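Home | Products | News | Support | Contact

Print this page | E-mail this page

Vetard Publishes Results of Gripper Finger Comparison on Soft Household Goods

June 20, 2018 — Vetard, a maker of parts for robot hands, today released the results of a bench and home-setting comparison of two gripper finger coverings. The tests looked at how each covering handles soft items such as pillows, folded towels and seat cushions, which change shape under load and are hard to hold with bare metal or smooth plastic fingers.

The comparison covered the Andari finger, which has a textured covering, and the Vidmar finger, which has a smooth one. Both were run on the same arm with the same Florov controller and the same wrist camera. Closing speed and grip force limits were held constant. Each finger type completed 600 grasp attempts, split evenly between a test bench and a furnished room.

In the furnished room, items were placed on chairs and low seats. A pillow leaning on an armchair was among the harder cases. The fingers must approach at an angle, clear the front of the seat and close on the fabric without pushing the pillow into the backrest.

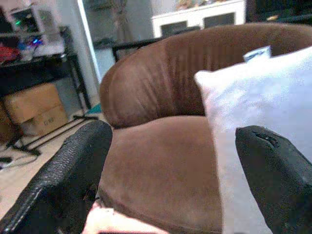
Finger angle had more effect than expected. With the approach tilted 15 degrees from level, the Andari fingers dropped fewer items than the Vidmar fingers at every force setting. With a level approach the two were close, and on the bench the difference was too small to report. The Vidmar fingers released items more cleanly and were less likely to drag the fabric on opening.

Wear was also recorded. Coverings were checked after every 100 grasps for cuts, loose seams and loss of texture. The Andari covering needs more frequent checks near the tip — the report gives a schedule — and should be replaced when a cut reaches the backing layer.

"The camera view at the wrist was used to sort failed grasps by cause," said Bleddyn Eynon, test lead at Vetard. "Most were approach errors. A change of covering will not fix those, and buyers should look at their arm paths first."

The 39-page report includes force settings, approach angles and the full grasp log. It is available from Vetard on request. A second round of tests, with narrower fingers and a revised Florov controller, is planned for December.

Print this page | E-mail this page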